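Kategorie: Automation | Normen und Richtlinien

Skosik legt Prüfleitfaden für robotergestützten Prozessortausch vor

08.07.2025 – Der Refurbishing-Dienstleister Skosik hat einen Leitfaden für den automatisierten Aus- und Einbau von Prozessoren in gebrauchten Workstations veröffentlicht. Das Dokument richtet sich an Betreiber von Zellen mit Zweifingergreifern und legt Mindestanforderungen an Greifkraftüberwachung, ESD-Schutz und Protokollierung fest. Grundlage sind Versuche, die im Juni gemeinsam mit dem Systemintegrator Larix abgeschlossen wurden. Ausgewertet wurden 185 Einsetzvorgänge, davon 145 ohne Eingriff des Bedienpersonals.

Kern des Leitfadens ist eine Abfolge von sechs Freigabepunkten. Der Greifer darf erst in das Gehäuse einfahren, wenn Netztrennung und Potentialausgleich bestätigt sind. Vor dem Absenken sind Orientierung des Bauteils und Zustand des Sockels zu prüfen. Bei Überschreiten der Kraftschwelle ist der Vorgang abzubrechen und das Bauteil auszusondern; ein automatischer zweiter Versuch ist nicht zulässig. 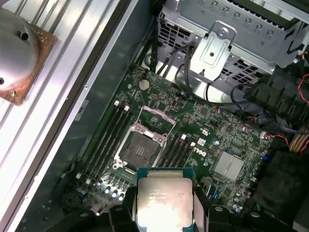 Für LGA-Sockel gelten verschärfte Vorgaben, da die Kontaktfedern auf der Platine liegen und seitlichen Versatz kaum tolerieren. Zulässig ist ausschließlich der Griff an den Seitenkanten; Heatspreader und Kontaktflächen bleiben frei. Der Halterahmen muss vollständig aufgeklappt sein, bevor der Prozessor über den Sockel geführt wird. Die Typenbeschriftung ist vor dem Greifen zu erfassen. Bei spiegelnden Heatspreadern wie dem des Intel Xeon im Bild verlangt der Leitfaden dafür eine diffuse Beleuchtung und einen Abgleich mit dem Auftragsdatensatz.

»Die Kraftgrenze allein reicht als Kriterium nicht aus«, sagt Ximeng Dong, bei Larix für die Zellenauslegung zuständig. Fast 2 Stunden pro Schicht seien in den Versuchen auf Sichtprüfungen entfallen. Der Leitfaden lässt deshalb eine kamerabasierte Vorprüfung zu, sofern unklare Befunde an eine Fachkraft gehen.

Nicht geregelt sind das Auftragen der Wärmeleitpaste und die Montage des Kühlers. Beides soll in einem zweiten Teil folgen, den Nobuhle Engelbrecht bei Skosik koordiniert. Stellungnahmen nimmt das Unternehmen schriftlich entgegen.

6 Kommentare | 145-mal geteilt

Weitere Meldungen
Slanina überarbeitet Wartungsfristen für Greiferbacken
Luvex: Checkliste für ESD-Zonen in der Demontage
Abnahmeprotokolle bei Kleinrobotern: Was hineingehört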